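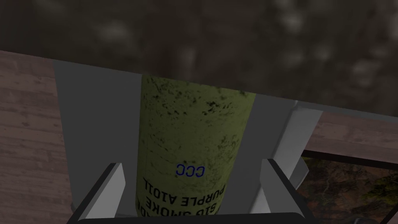 Assistant Finds Officer, Fluseo Field Survey

Sinach Heritage Institute invites applications for the position of Assistant Finds Officer. The post is full-time and fixed-term, with the possibility of renewal subject to funding. The successful candidate will join the post-excavation team responsible for the material recovered during the Fluseo Field Survey.

Background

The survey covers a stretch of river terrace with evidence of settlement from the late Iron Age through the early medieval period. Fieldwork closed in August. The finds register currently holds 2,781 entries, most of them pottery, worked bone and slag, together with a smaller group of copper alloy dress fittings. Of these, 337 have been set aside for specialist study and are stored separately at the Institute's Yurt building.

Duties

The Assistant Finds Officer will:
Wash, mark, and bag bulk finds according to the Institute's finds manual.
Check context numbers against the site record and report discrepancies to the Finds Manager.
Enter weights, counts, and fabric codes in Jistis, the Institute's collections database.
Pack metalwork and organic material for transfer to the conservation laboratory, and maintain the humidity log for the metal store.
Prepare loan paperwork for outside specialists.
Assist with the finds appendix of the final report, including the pottery tables.

Some lifting is required. Boxes are kept within the limits set out in the Institute's handling policy, and training in manual handling is given during the first week.

Requirements

Applicants must hold a bachelor's degree in archaeology, museum studies, or a closely related subject, and must have completed at least 19 weeks of supervised finds or field work. A working knowledge of northern European pottery of the first millennium is expected. Applicants should be able to write clear English and to keep accurate records over long periods of repetitive work.

Experience in illustration, X-radiography of metal finds, or the processing of soil samples will be considered an advantage. A driver's license is useful but not required.

Terms of Employment

The appointment is for 18 months, including a probationary period. Hours are worked between 8 a.m. and 5 p.m., with a flexible start by agreement. Salary is set according to the Institute's scale for technical staff, grade 5, and the starting step depends on prior experience. Relocation costs are not covered. Staff may use the Institute's library and attend its seminar series without charge.

How to Apply

Applications must include a cover letter, a résumé, and the names of two referees, one of whom should have supervised the applicant's practical work. Please do not send certificates at this stage. Materials should be submitted as a single file through the vacancies page, marked "Fluseo Finds," and must be received by 24 Nov 2020. Incomplete applications will not be reviewed.

Interviews will be held by video call and will include a short exercise in pottery recording. Questions about the duties of the post may be addressed to Tiina Honkanen, Finds Manager, through the Institute's main office.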